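The corner store that won't be a supermarket

January 11, 2021

The owner of Nazari asked me to leave names out. "Put the shop's name, that's enough. People know who I am or they don't." So, the owner. Mid fifties, coffee in a jam jar, on the phone twice before I got my coat off.

We talked at the back by the till, a bit before opening. I wanted to know how a small grocery gets through a year like the last one. Got an answer to that eventually. First I got rent.

"Everybody asks about customers. Customers I understand. Rent I don't understand." It went up in December, third time since the lease was signed. The landlord is a company called Gornar that owns most of the block. No one from Gornar has ever been inside, the owner says. Letters only. Same font every time.

The shop carries nearly 2,000 different items, in a space that used to be a dry cleaner. That number sounds high until you stand in it. Snacks, seasonings, noodles, tea, a freezer full of dumplings. Two aisles and you turn sideways in one of them.
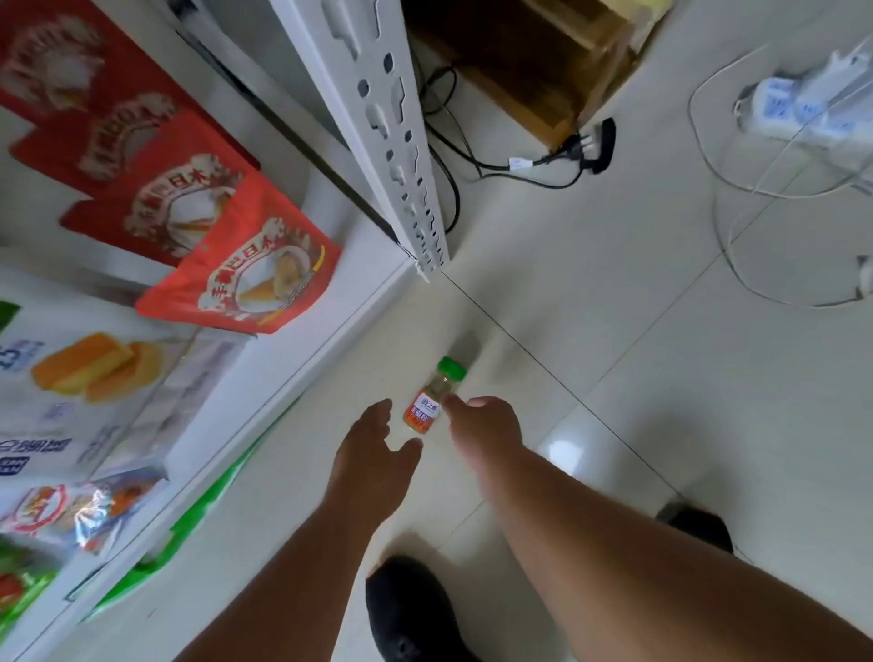

Ordering, and the trouble with minimums

Small shops buy differently from big ones, and mostly worse. The owner used to get dry goods from a wholesaler with a 30 case minimum. "Thirty cases of vinegar. Where do I sleep?" For a while three shops split orders between them, driving the stuff around at night in somebody's van. Worked fine untill one of the three closed.

Now most of it comes through Keludetti, a smaller distributor, out of a warehouse past the airport. Prices are a little higher. No minimum to speak of. They'll send 9 cases of mixed sauce if that's what you want, and they pick up the phone.

What sells? "Soy sauce. Always. You could close every other shelf." Light soy more than dark, and the low salt kind more every year. Doctors, the owner guesses. Customers come in with it written on a piece of paper, for a parent usually.

Margins on it are thin. Pennies. It's the thing that gets people in the door, then they buy crackers and a bag of frozen something, and that's the business.
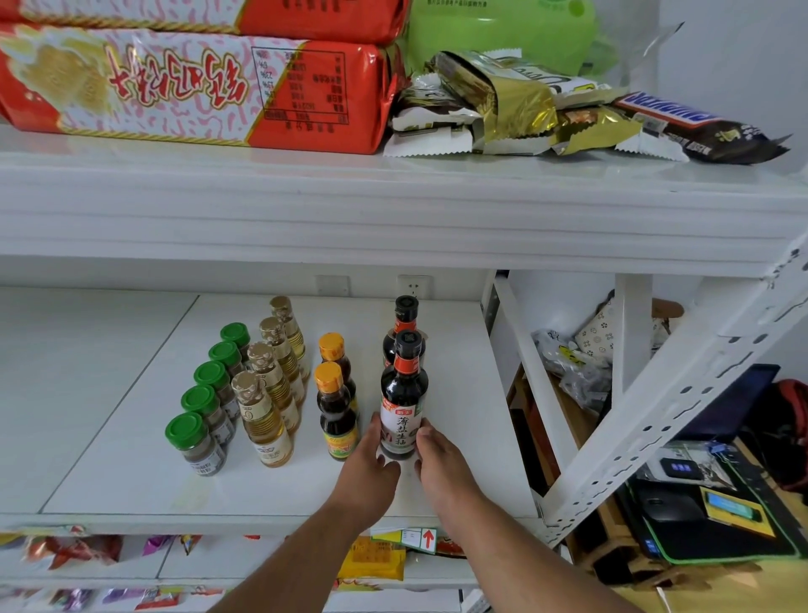
A regular who'd come in early and was waiting by the freezer said the big supermarket has soy sauce too, a whole wall of it, but you can't ask anyone there which one goes with steamed fish. She gets sent to an app. Then she wanted to know if the rice was in yet. It wasn't.

The owner liked that, the fish thing. Came back to it a few times. "I don't know everything in here. I know maybe what my mother cooked, and what people tell me. Somebody buys a jar, they come back, I ask was it any good. If three people say no I stop ordering."

About last spring, less talk. Rice went in two days. Then flour, which they hardly stock. People who'd never been in before lined up outside, and most didn't come back after. Some did. Delivery started as a favor to a few older customers and is now about a fifth of sales, all of it by phone, written in a notebook. A software outfit, Stavby, pitched an online ordering system, $100 a month. The owner thought it over and said no. 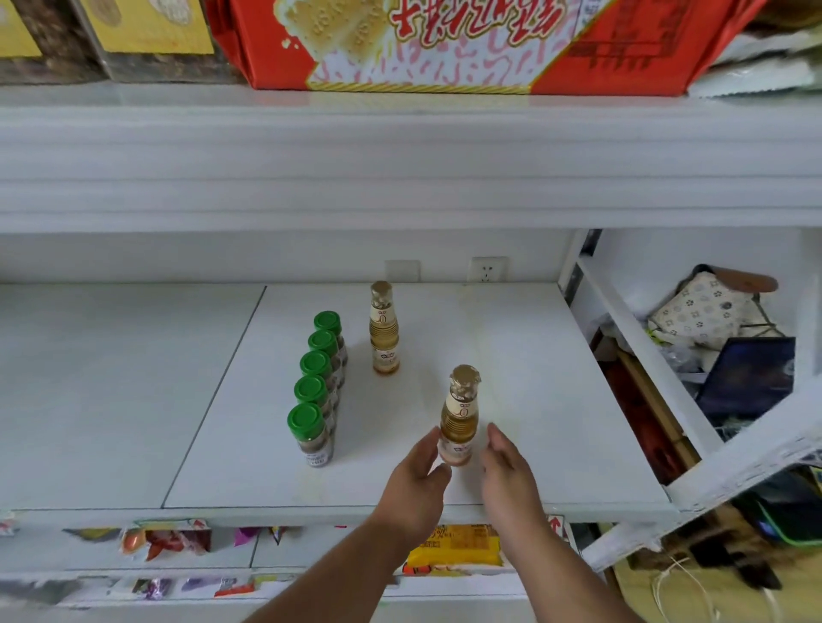
"A hundred dollars, okay, I can pay. But then who types in everything? Me, at midnight." Every item needs a price, a weight and a description in two languages, and the prices move. The notebook doesn't crash. It did get coffee on it once, and one family got the wrong tofu.

Would you open a shop like this now, I asked. Long pause, another phone call in the middle of it.

"Now? With this rent? No." Then, "Maybe a smaller one."

The lease runs two more years. The plan is to ask for five at a fixed rate, in writing, and see what the letter says. A nephew has offered to help with the numbers. He's studying accounting, he also eats the stock.

By then there were people at the door, and the rice truck had pulled up on the wrong side of the street, so we stopped there.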